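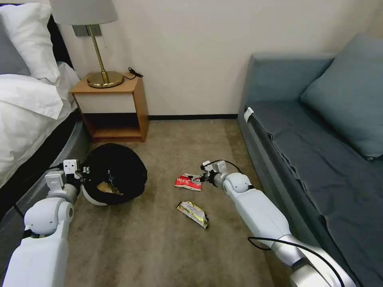 *Page last changed: May, 3:00 p.m.*

Arriaga will open 59 added rooms at its Stadumwood hotel in May, bringing the total to 489.
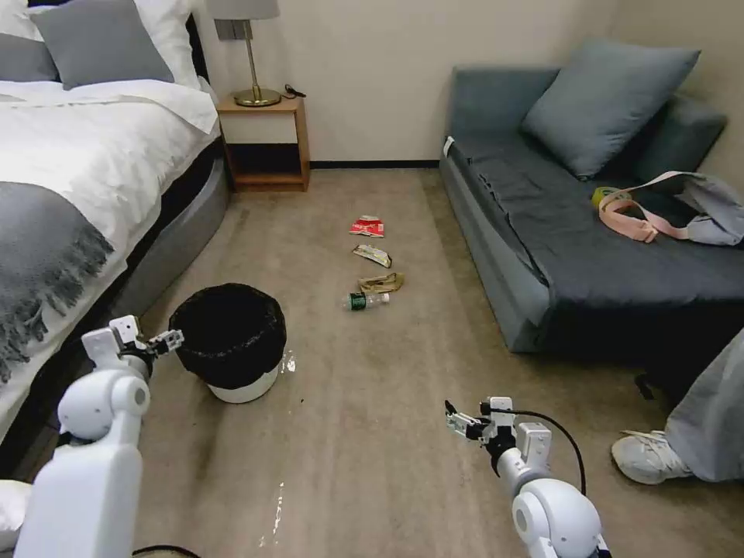 Florian Sutter said the new booking system would hold room rates for 23 hours without a deposit.

Werach supplies the system under a three-year contract. Group rates are quoted separately.
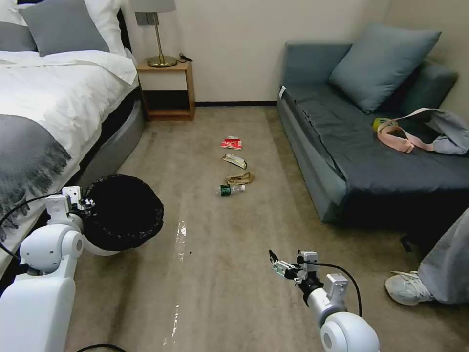 Zitov will run the airport shuttle. Tickets are sold at the front desk and on board. 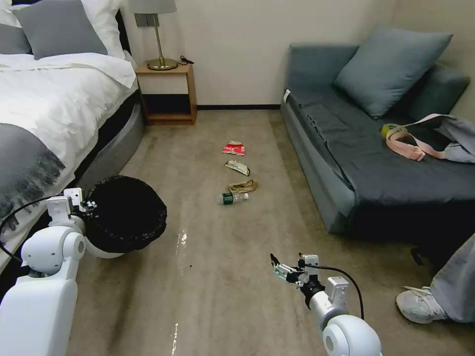
*Bed, nightstand and table lamp.*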